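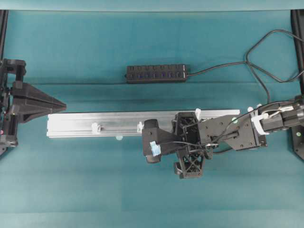
# Handing the clip bench to the arm, and what to do with the people who used to run it

Updated in January, after the second bench went over. If you have the older version taped inside a cabinet door, take it down. It says the changeover needs an afternoon.

This page is for shift leads at Farkimano who are about to get an arm on a rail bench. It assumes the installers have finished, the safety sign-off is in the binder, and you're left with a machine that knows one job and four people who know the rest.

## Before you start

You'll need:

- a length of aluminum rail from current stock (no offcuts, please)
- a handful of white clips from an open bag and a handful from a sealed one
- the teal cloth, pulled reasonably flat
- the job card from the old hand bench
- the person who wrote on the job card

That last item matters most. Our card for the short rail said "fit clips, check, stack." The margins, in Nurhan Akgül's handwriting, said everything else, including which clips to throw back and a remark about the purchasing department that we've left out of the new edition.

## Step 1: Write down the real job

Sit with whoever does the work and have them do ten rails at normal speed. Don't ask them to explain while they do it. They'll slow down and start doing it the way the card says.

Ask afterward. Sevim Dönmez turned every rail over before she started, and had done so for years without mentioning it. She was feeling for burrs in the groove. The arm doesn't feel for burrs. It presses a clip against one with great patience and then asks for help.

We added a burr check at the saw. It belongs to Sevim now, on the rate for inspection work, and the rate was agreed before the arm was switched on. Do it in that order.

## Step 2: Set the bench

1. Lay the rail lengthwise across the cloth, groove where the arm program expects it.
2. Bring the left end up to the fixture. Use the pointed piece to line it up by eye, then check it properly.
3. Keep the power strip at the back, parallel to the rail, with clear cloth between the two.
4. Look at where the cables go. Look again with the arm moved to its far position.
5. Run the first cycle at low speed with one hand near the stop button and no coffee in the other.

If the cloth has a ridge under the rail, lift the rail and smooth it. People will tell you it doesn't matter. Those people don't clear the faults.

## Step 3: Run a short batch

Run 265 rails with the person from Step 1 standing by. They aren't there to feed the machine. They're there to say "that one's wrong" and have somebody write it down.

Expect a bad first hour. On our first bench, clips from the sealed bag went on fine and clips from the open one kept turning up crooked. Recep Baysal spent a long time in the settings before Şükran Çınar pointed out that the open bag was from a different supplier. She had been picking those out by hand since the summer. It wasn't on the card.

Log each stop with three things: the time, what the arm was doing, and who fixed it. The third column is the one management skips over and the one you'll want when somebody asks why the bench still needs a person.

## Step 4: Settle the numbers out loud

The hand bench did 500 rails a shift. The arm's target is 700. Put both on the board, along with what happens to everyone's hours, and do it before the rumor version gets there. Ours had the whole line moving to the Ekberg building. The Ekberg building doesn't have a loading dock.

What changed here, for the record:

- Two people moved from clipping to inspection and changeovers.
- One person tends both benches and hates it less than expected.
- Wrists hurt less. Ears hurt a bit more.
- Talking across the bench stopped, because there's now an arm on one side of it. We moved the break up by fifteen minutes, and that helped some.

## Step 5: Decide who can say stop

Anyone can. Write it on the card in large letters, and then live with it the first time somebody does it ten minutes before a truck leaves.

Ozan Altıntaş stopped the second bench on its first morning over a noise he "didn't care for." It was a loose bracket. He'd have been right to stop it anyway.

## If it goes wrong

**Clip sits crooked.** Check the bag first, the groove second, the program last.

**Arm pauses over the rail and stays there.** Read the message before pressing anything. Recep has asked me to put this in bold, so: **read the message.**

**Batch comes up short.** Count the rejects bin, then look under the cloth.

**Someone says they could do it faster by hand.** On short runs, they can. Send short runs to the hand bench. We kept one, next to the Pluvon cabinet, and it's booked most weeks.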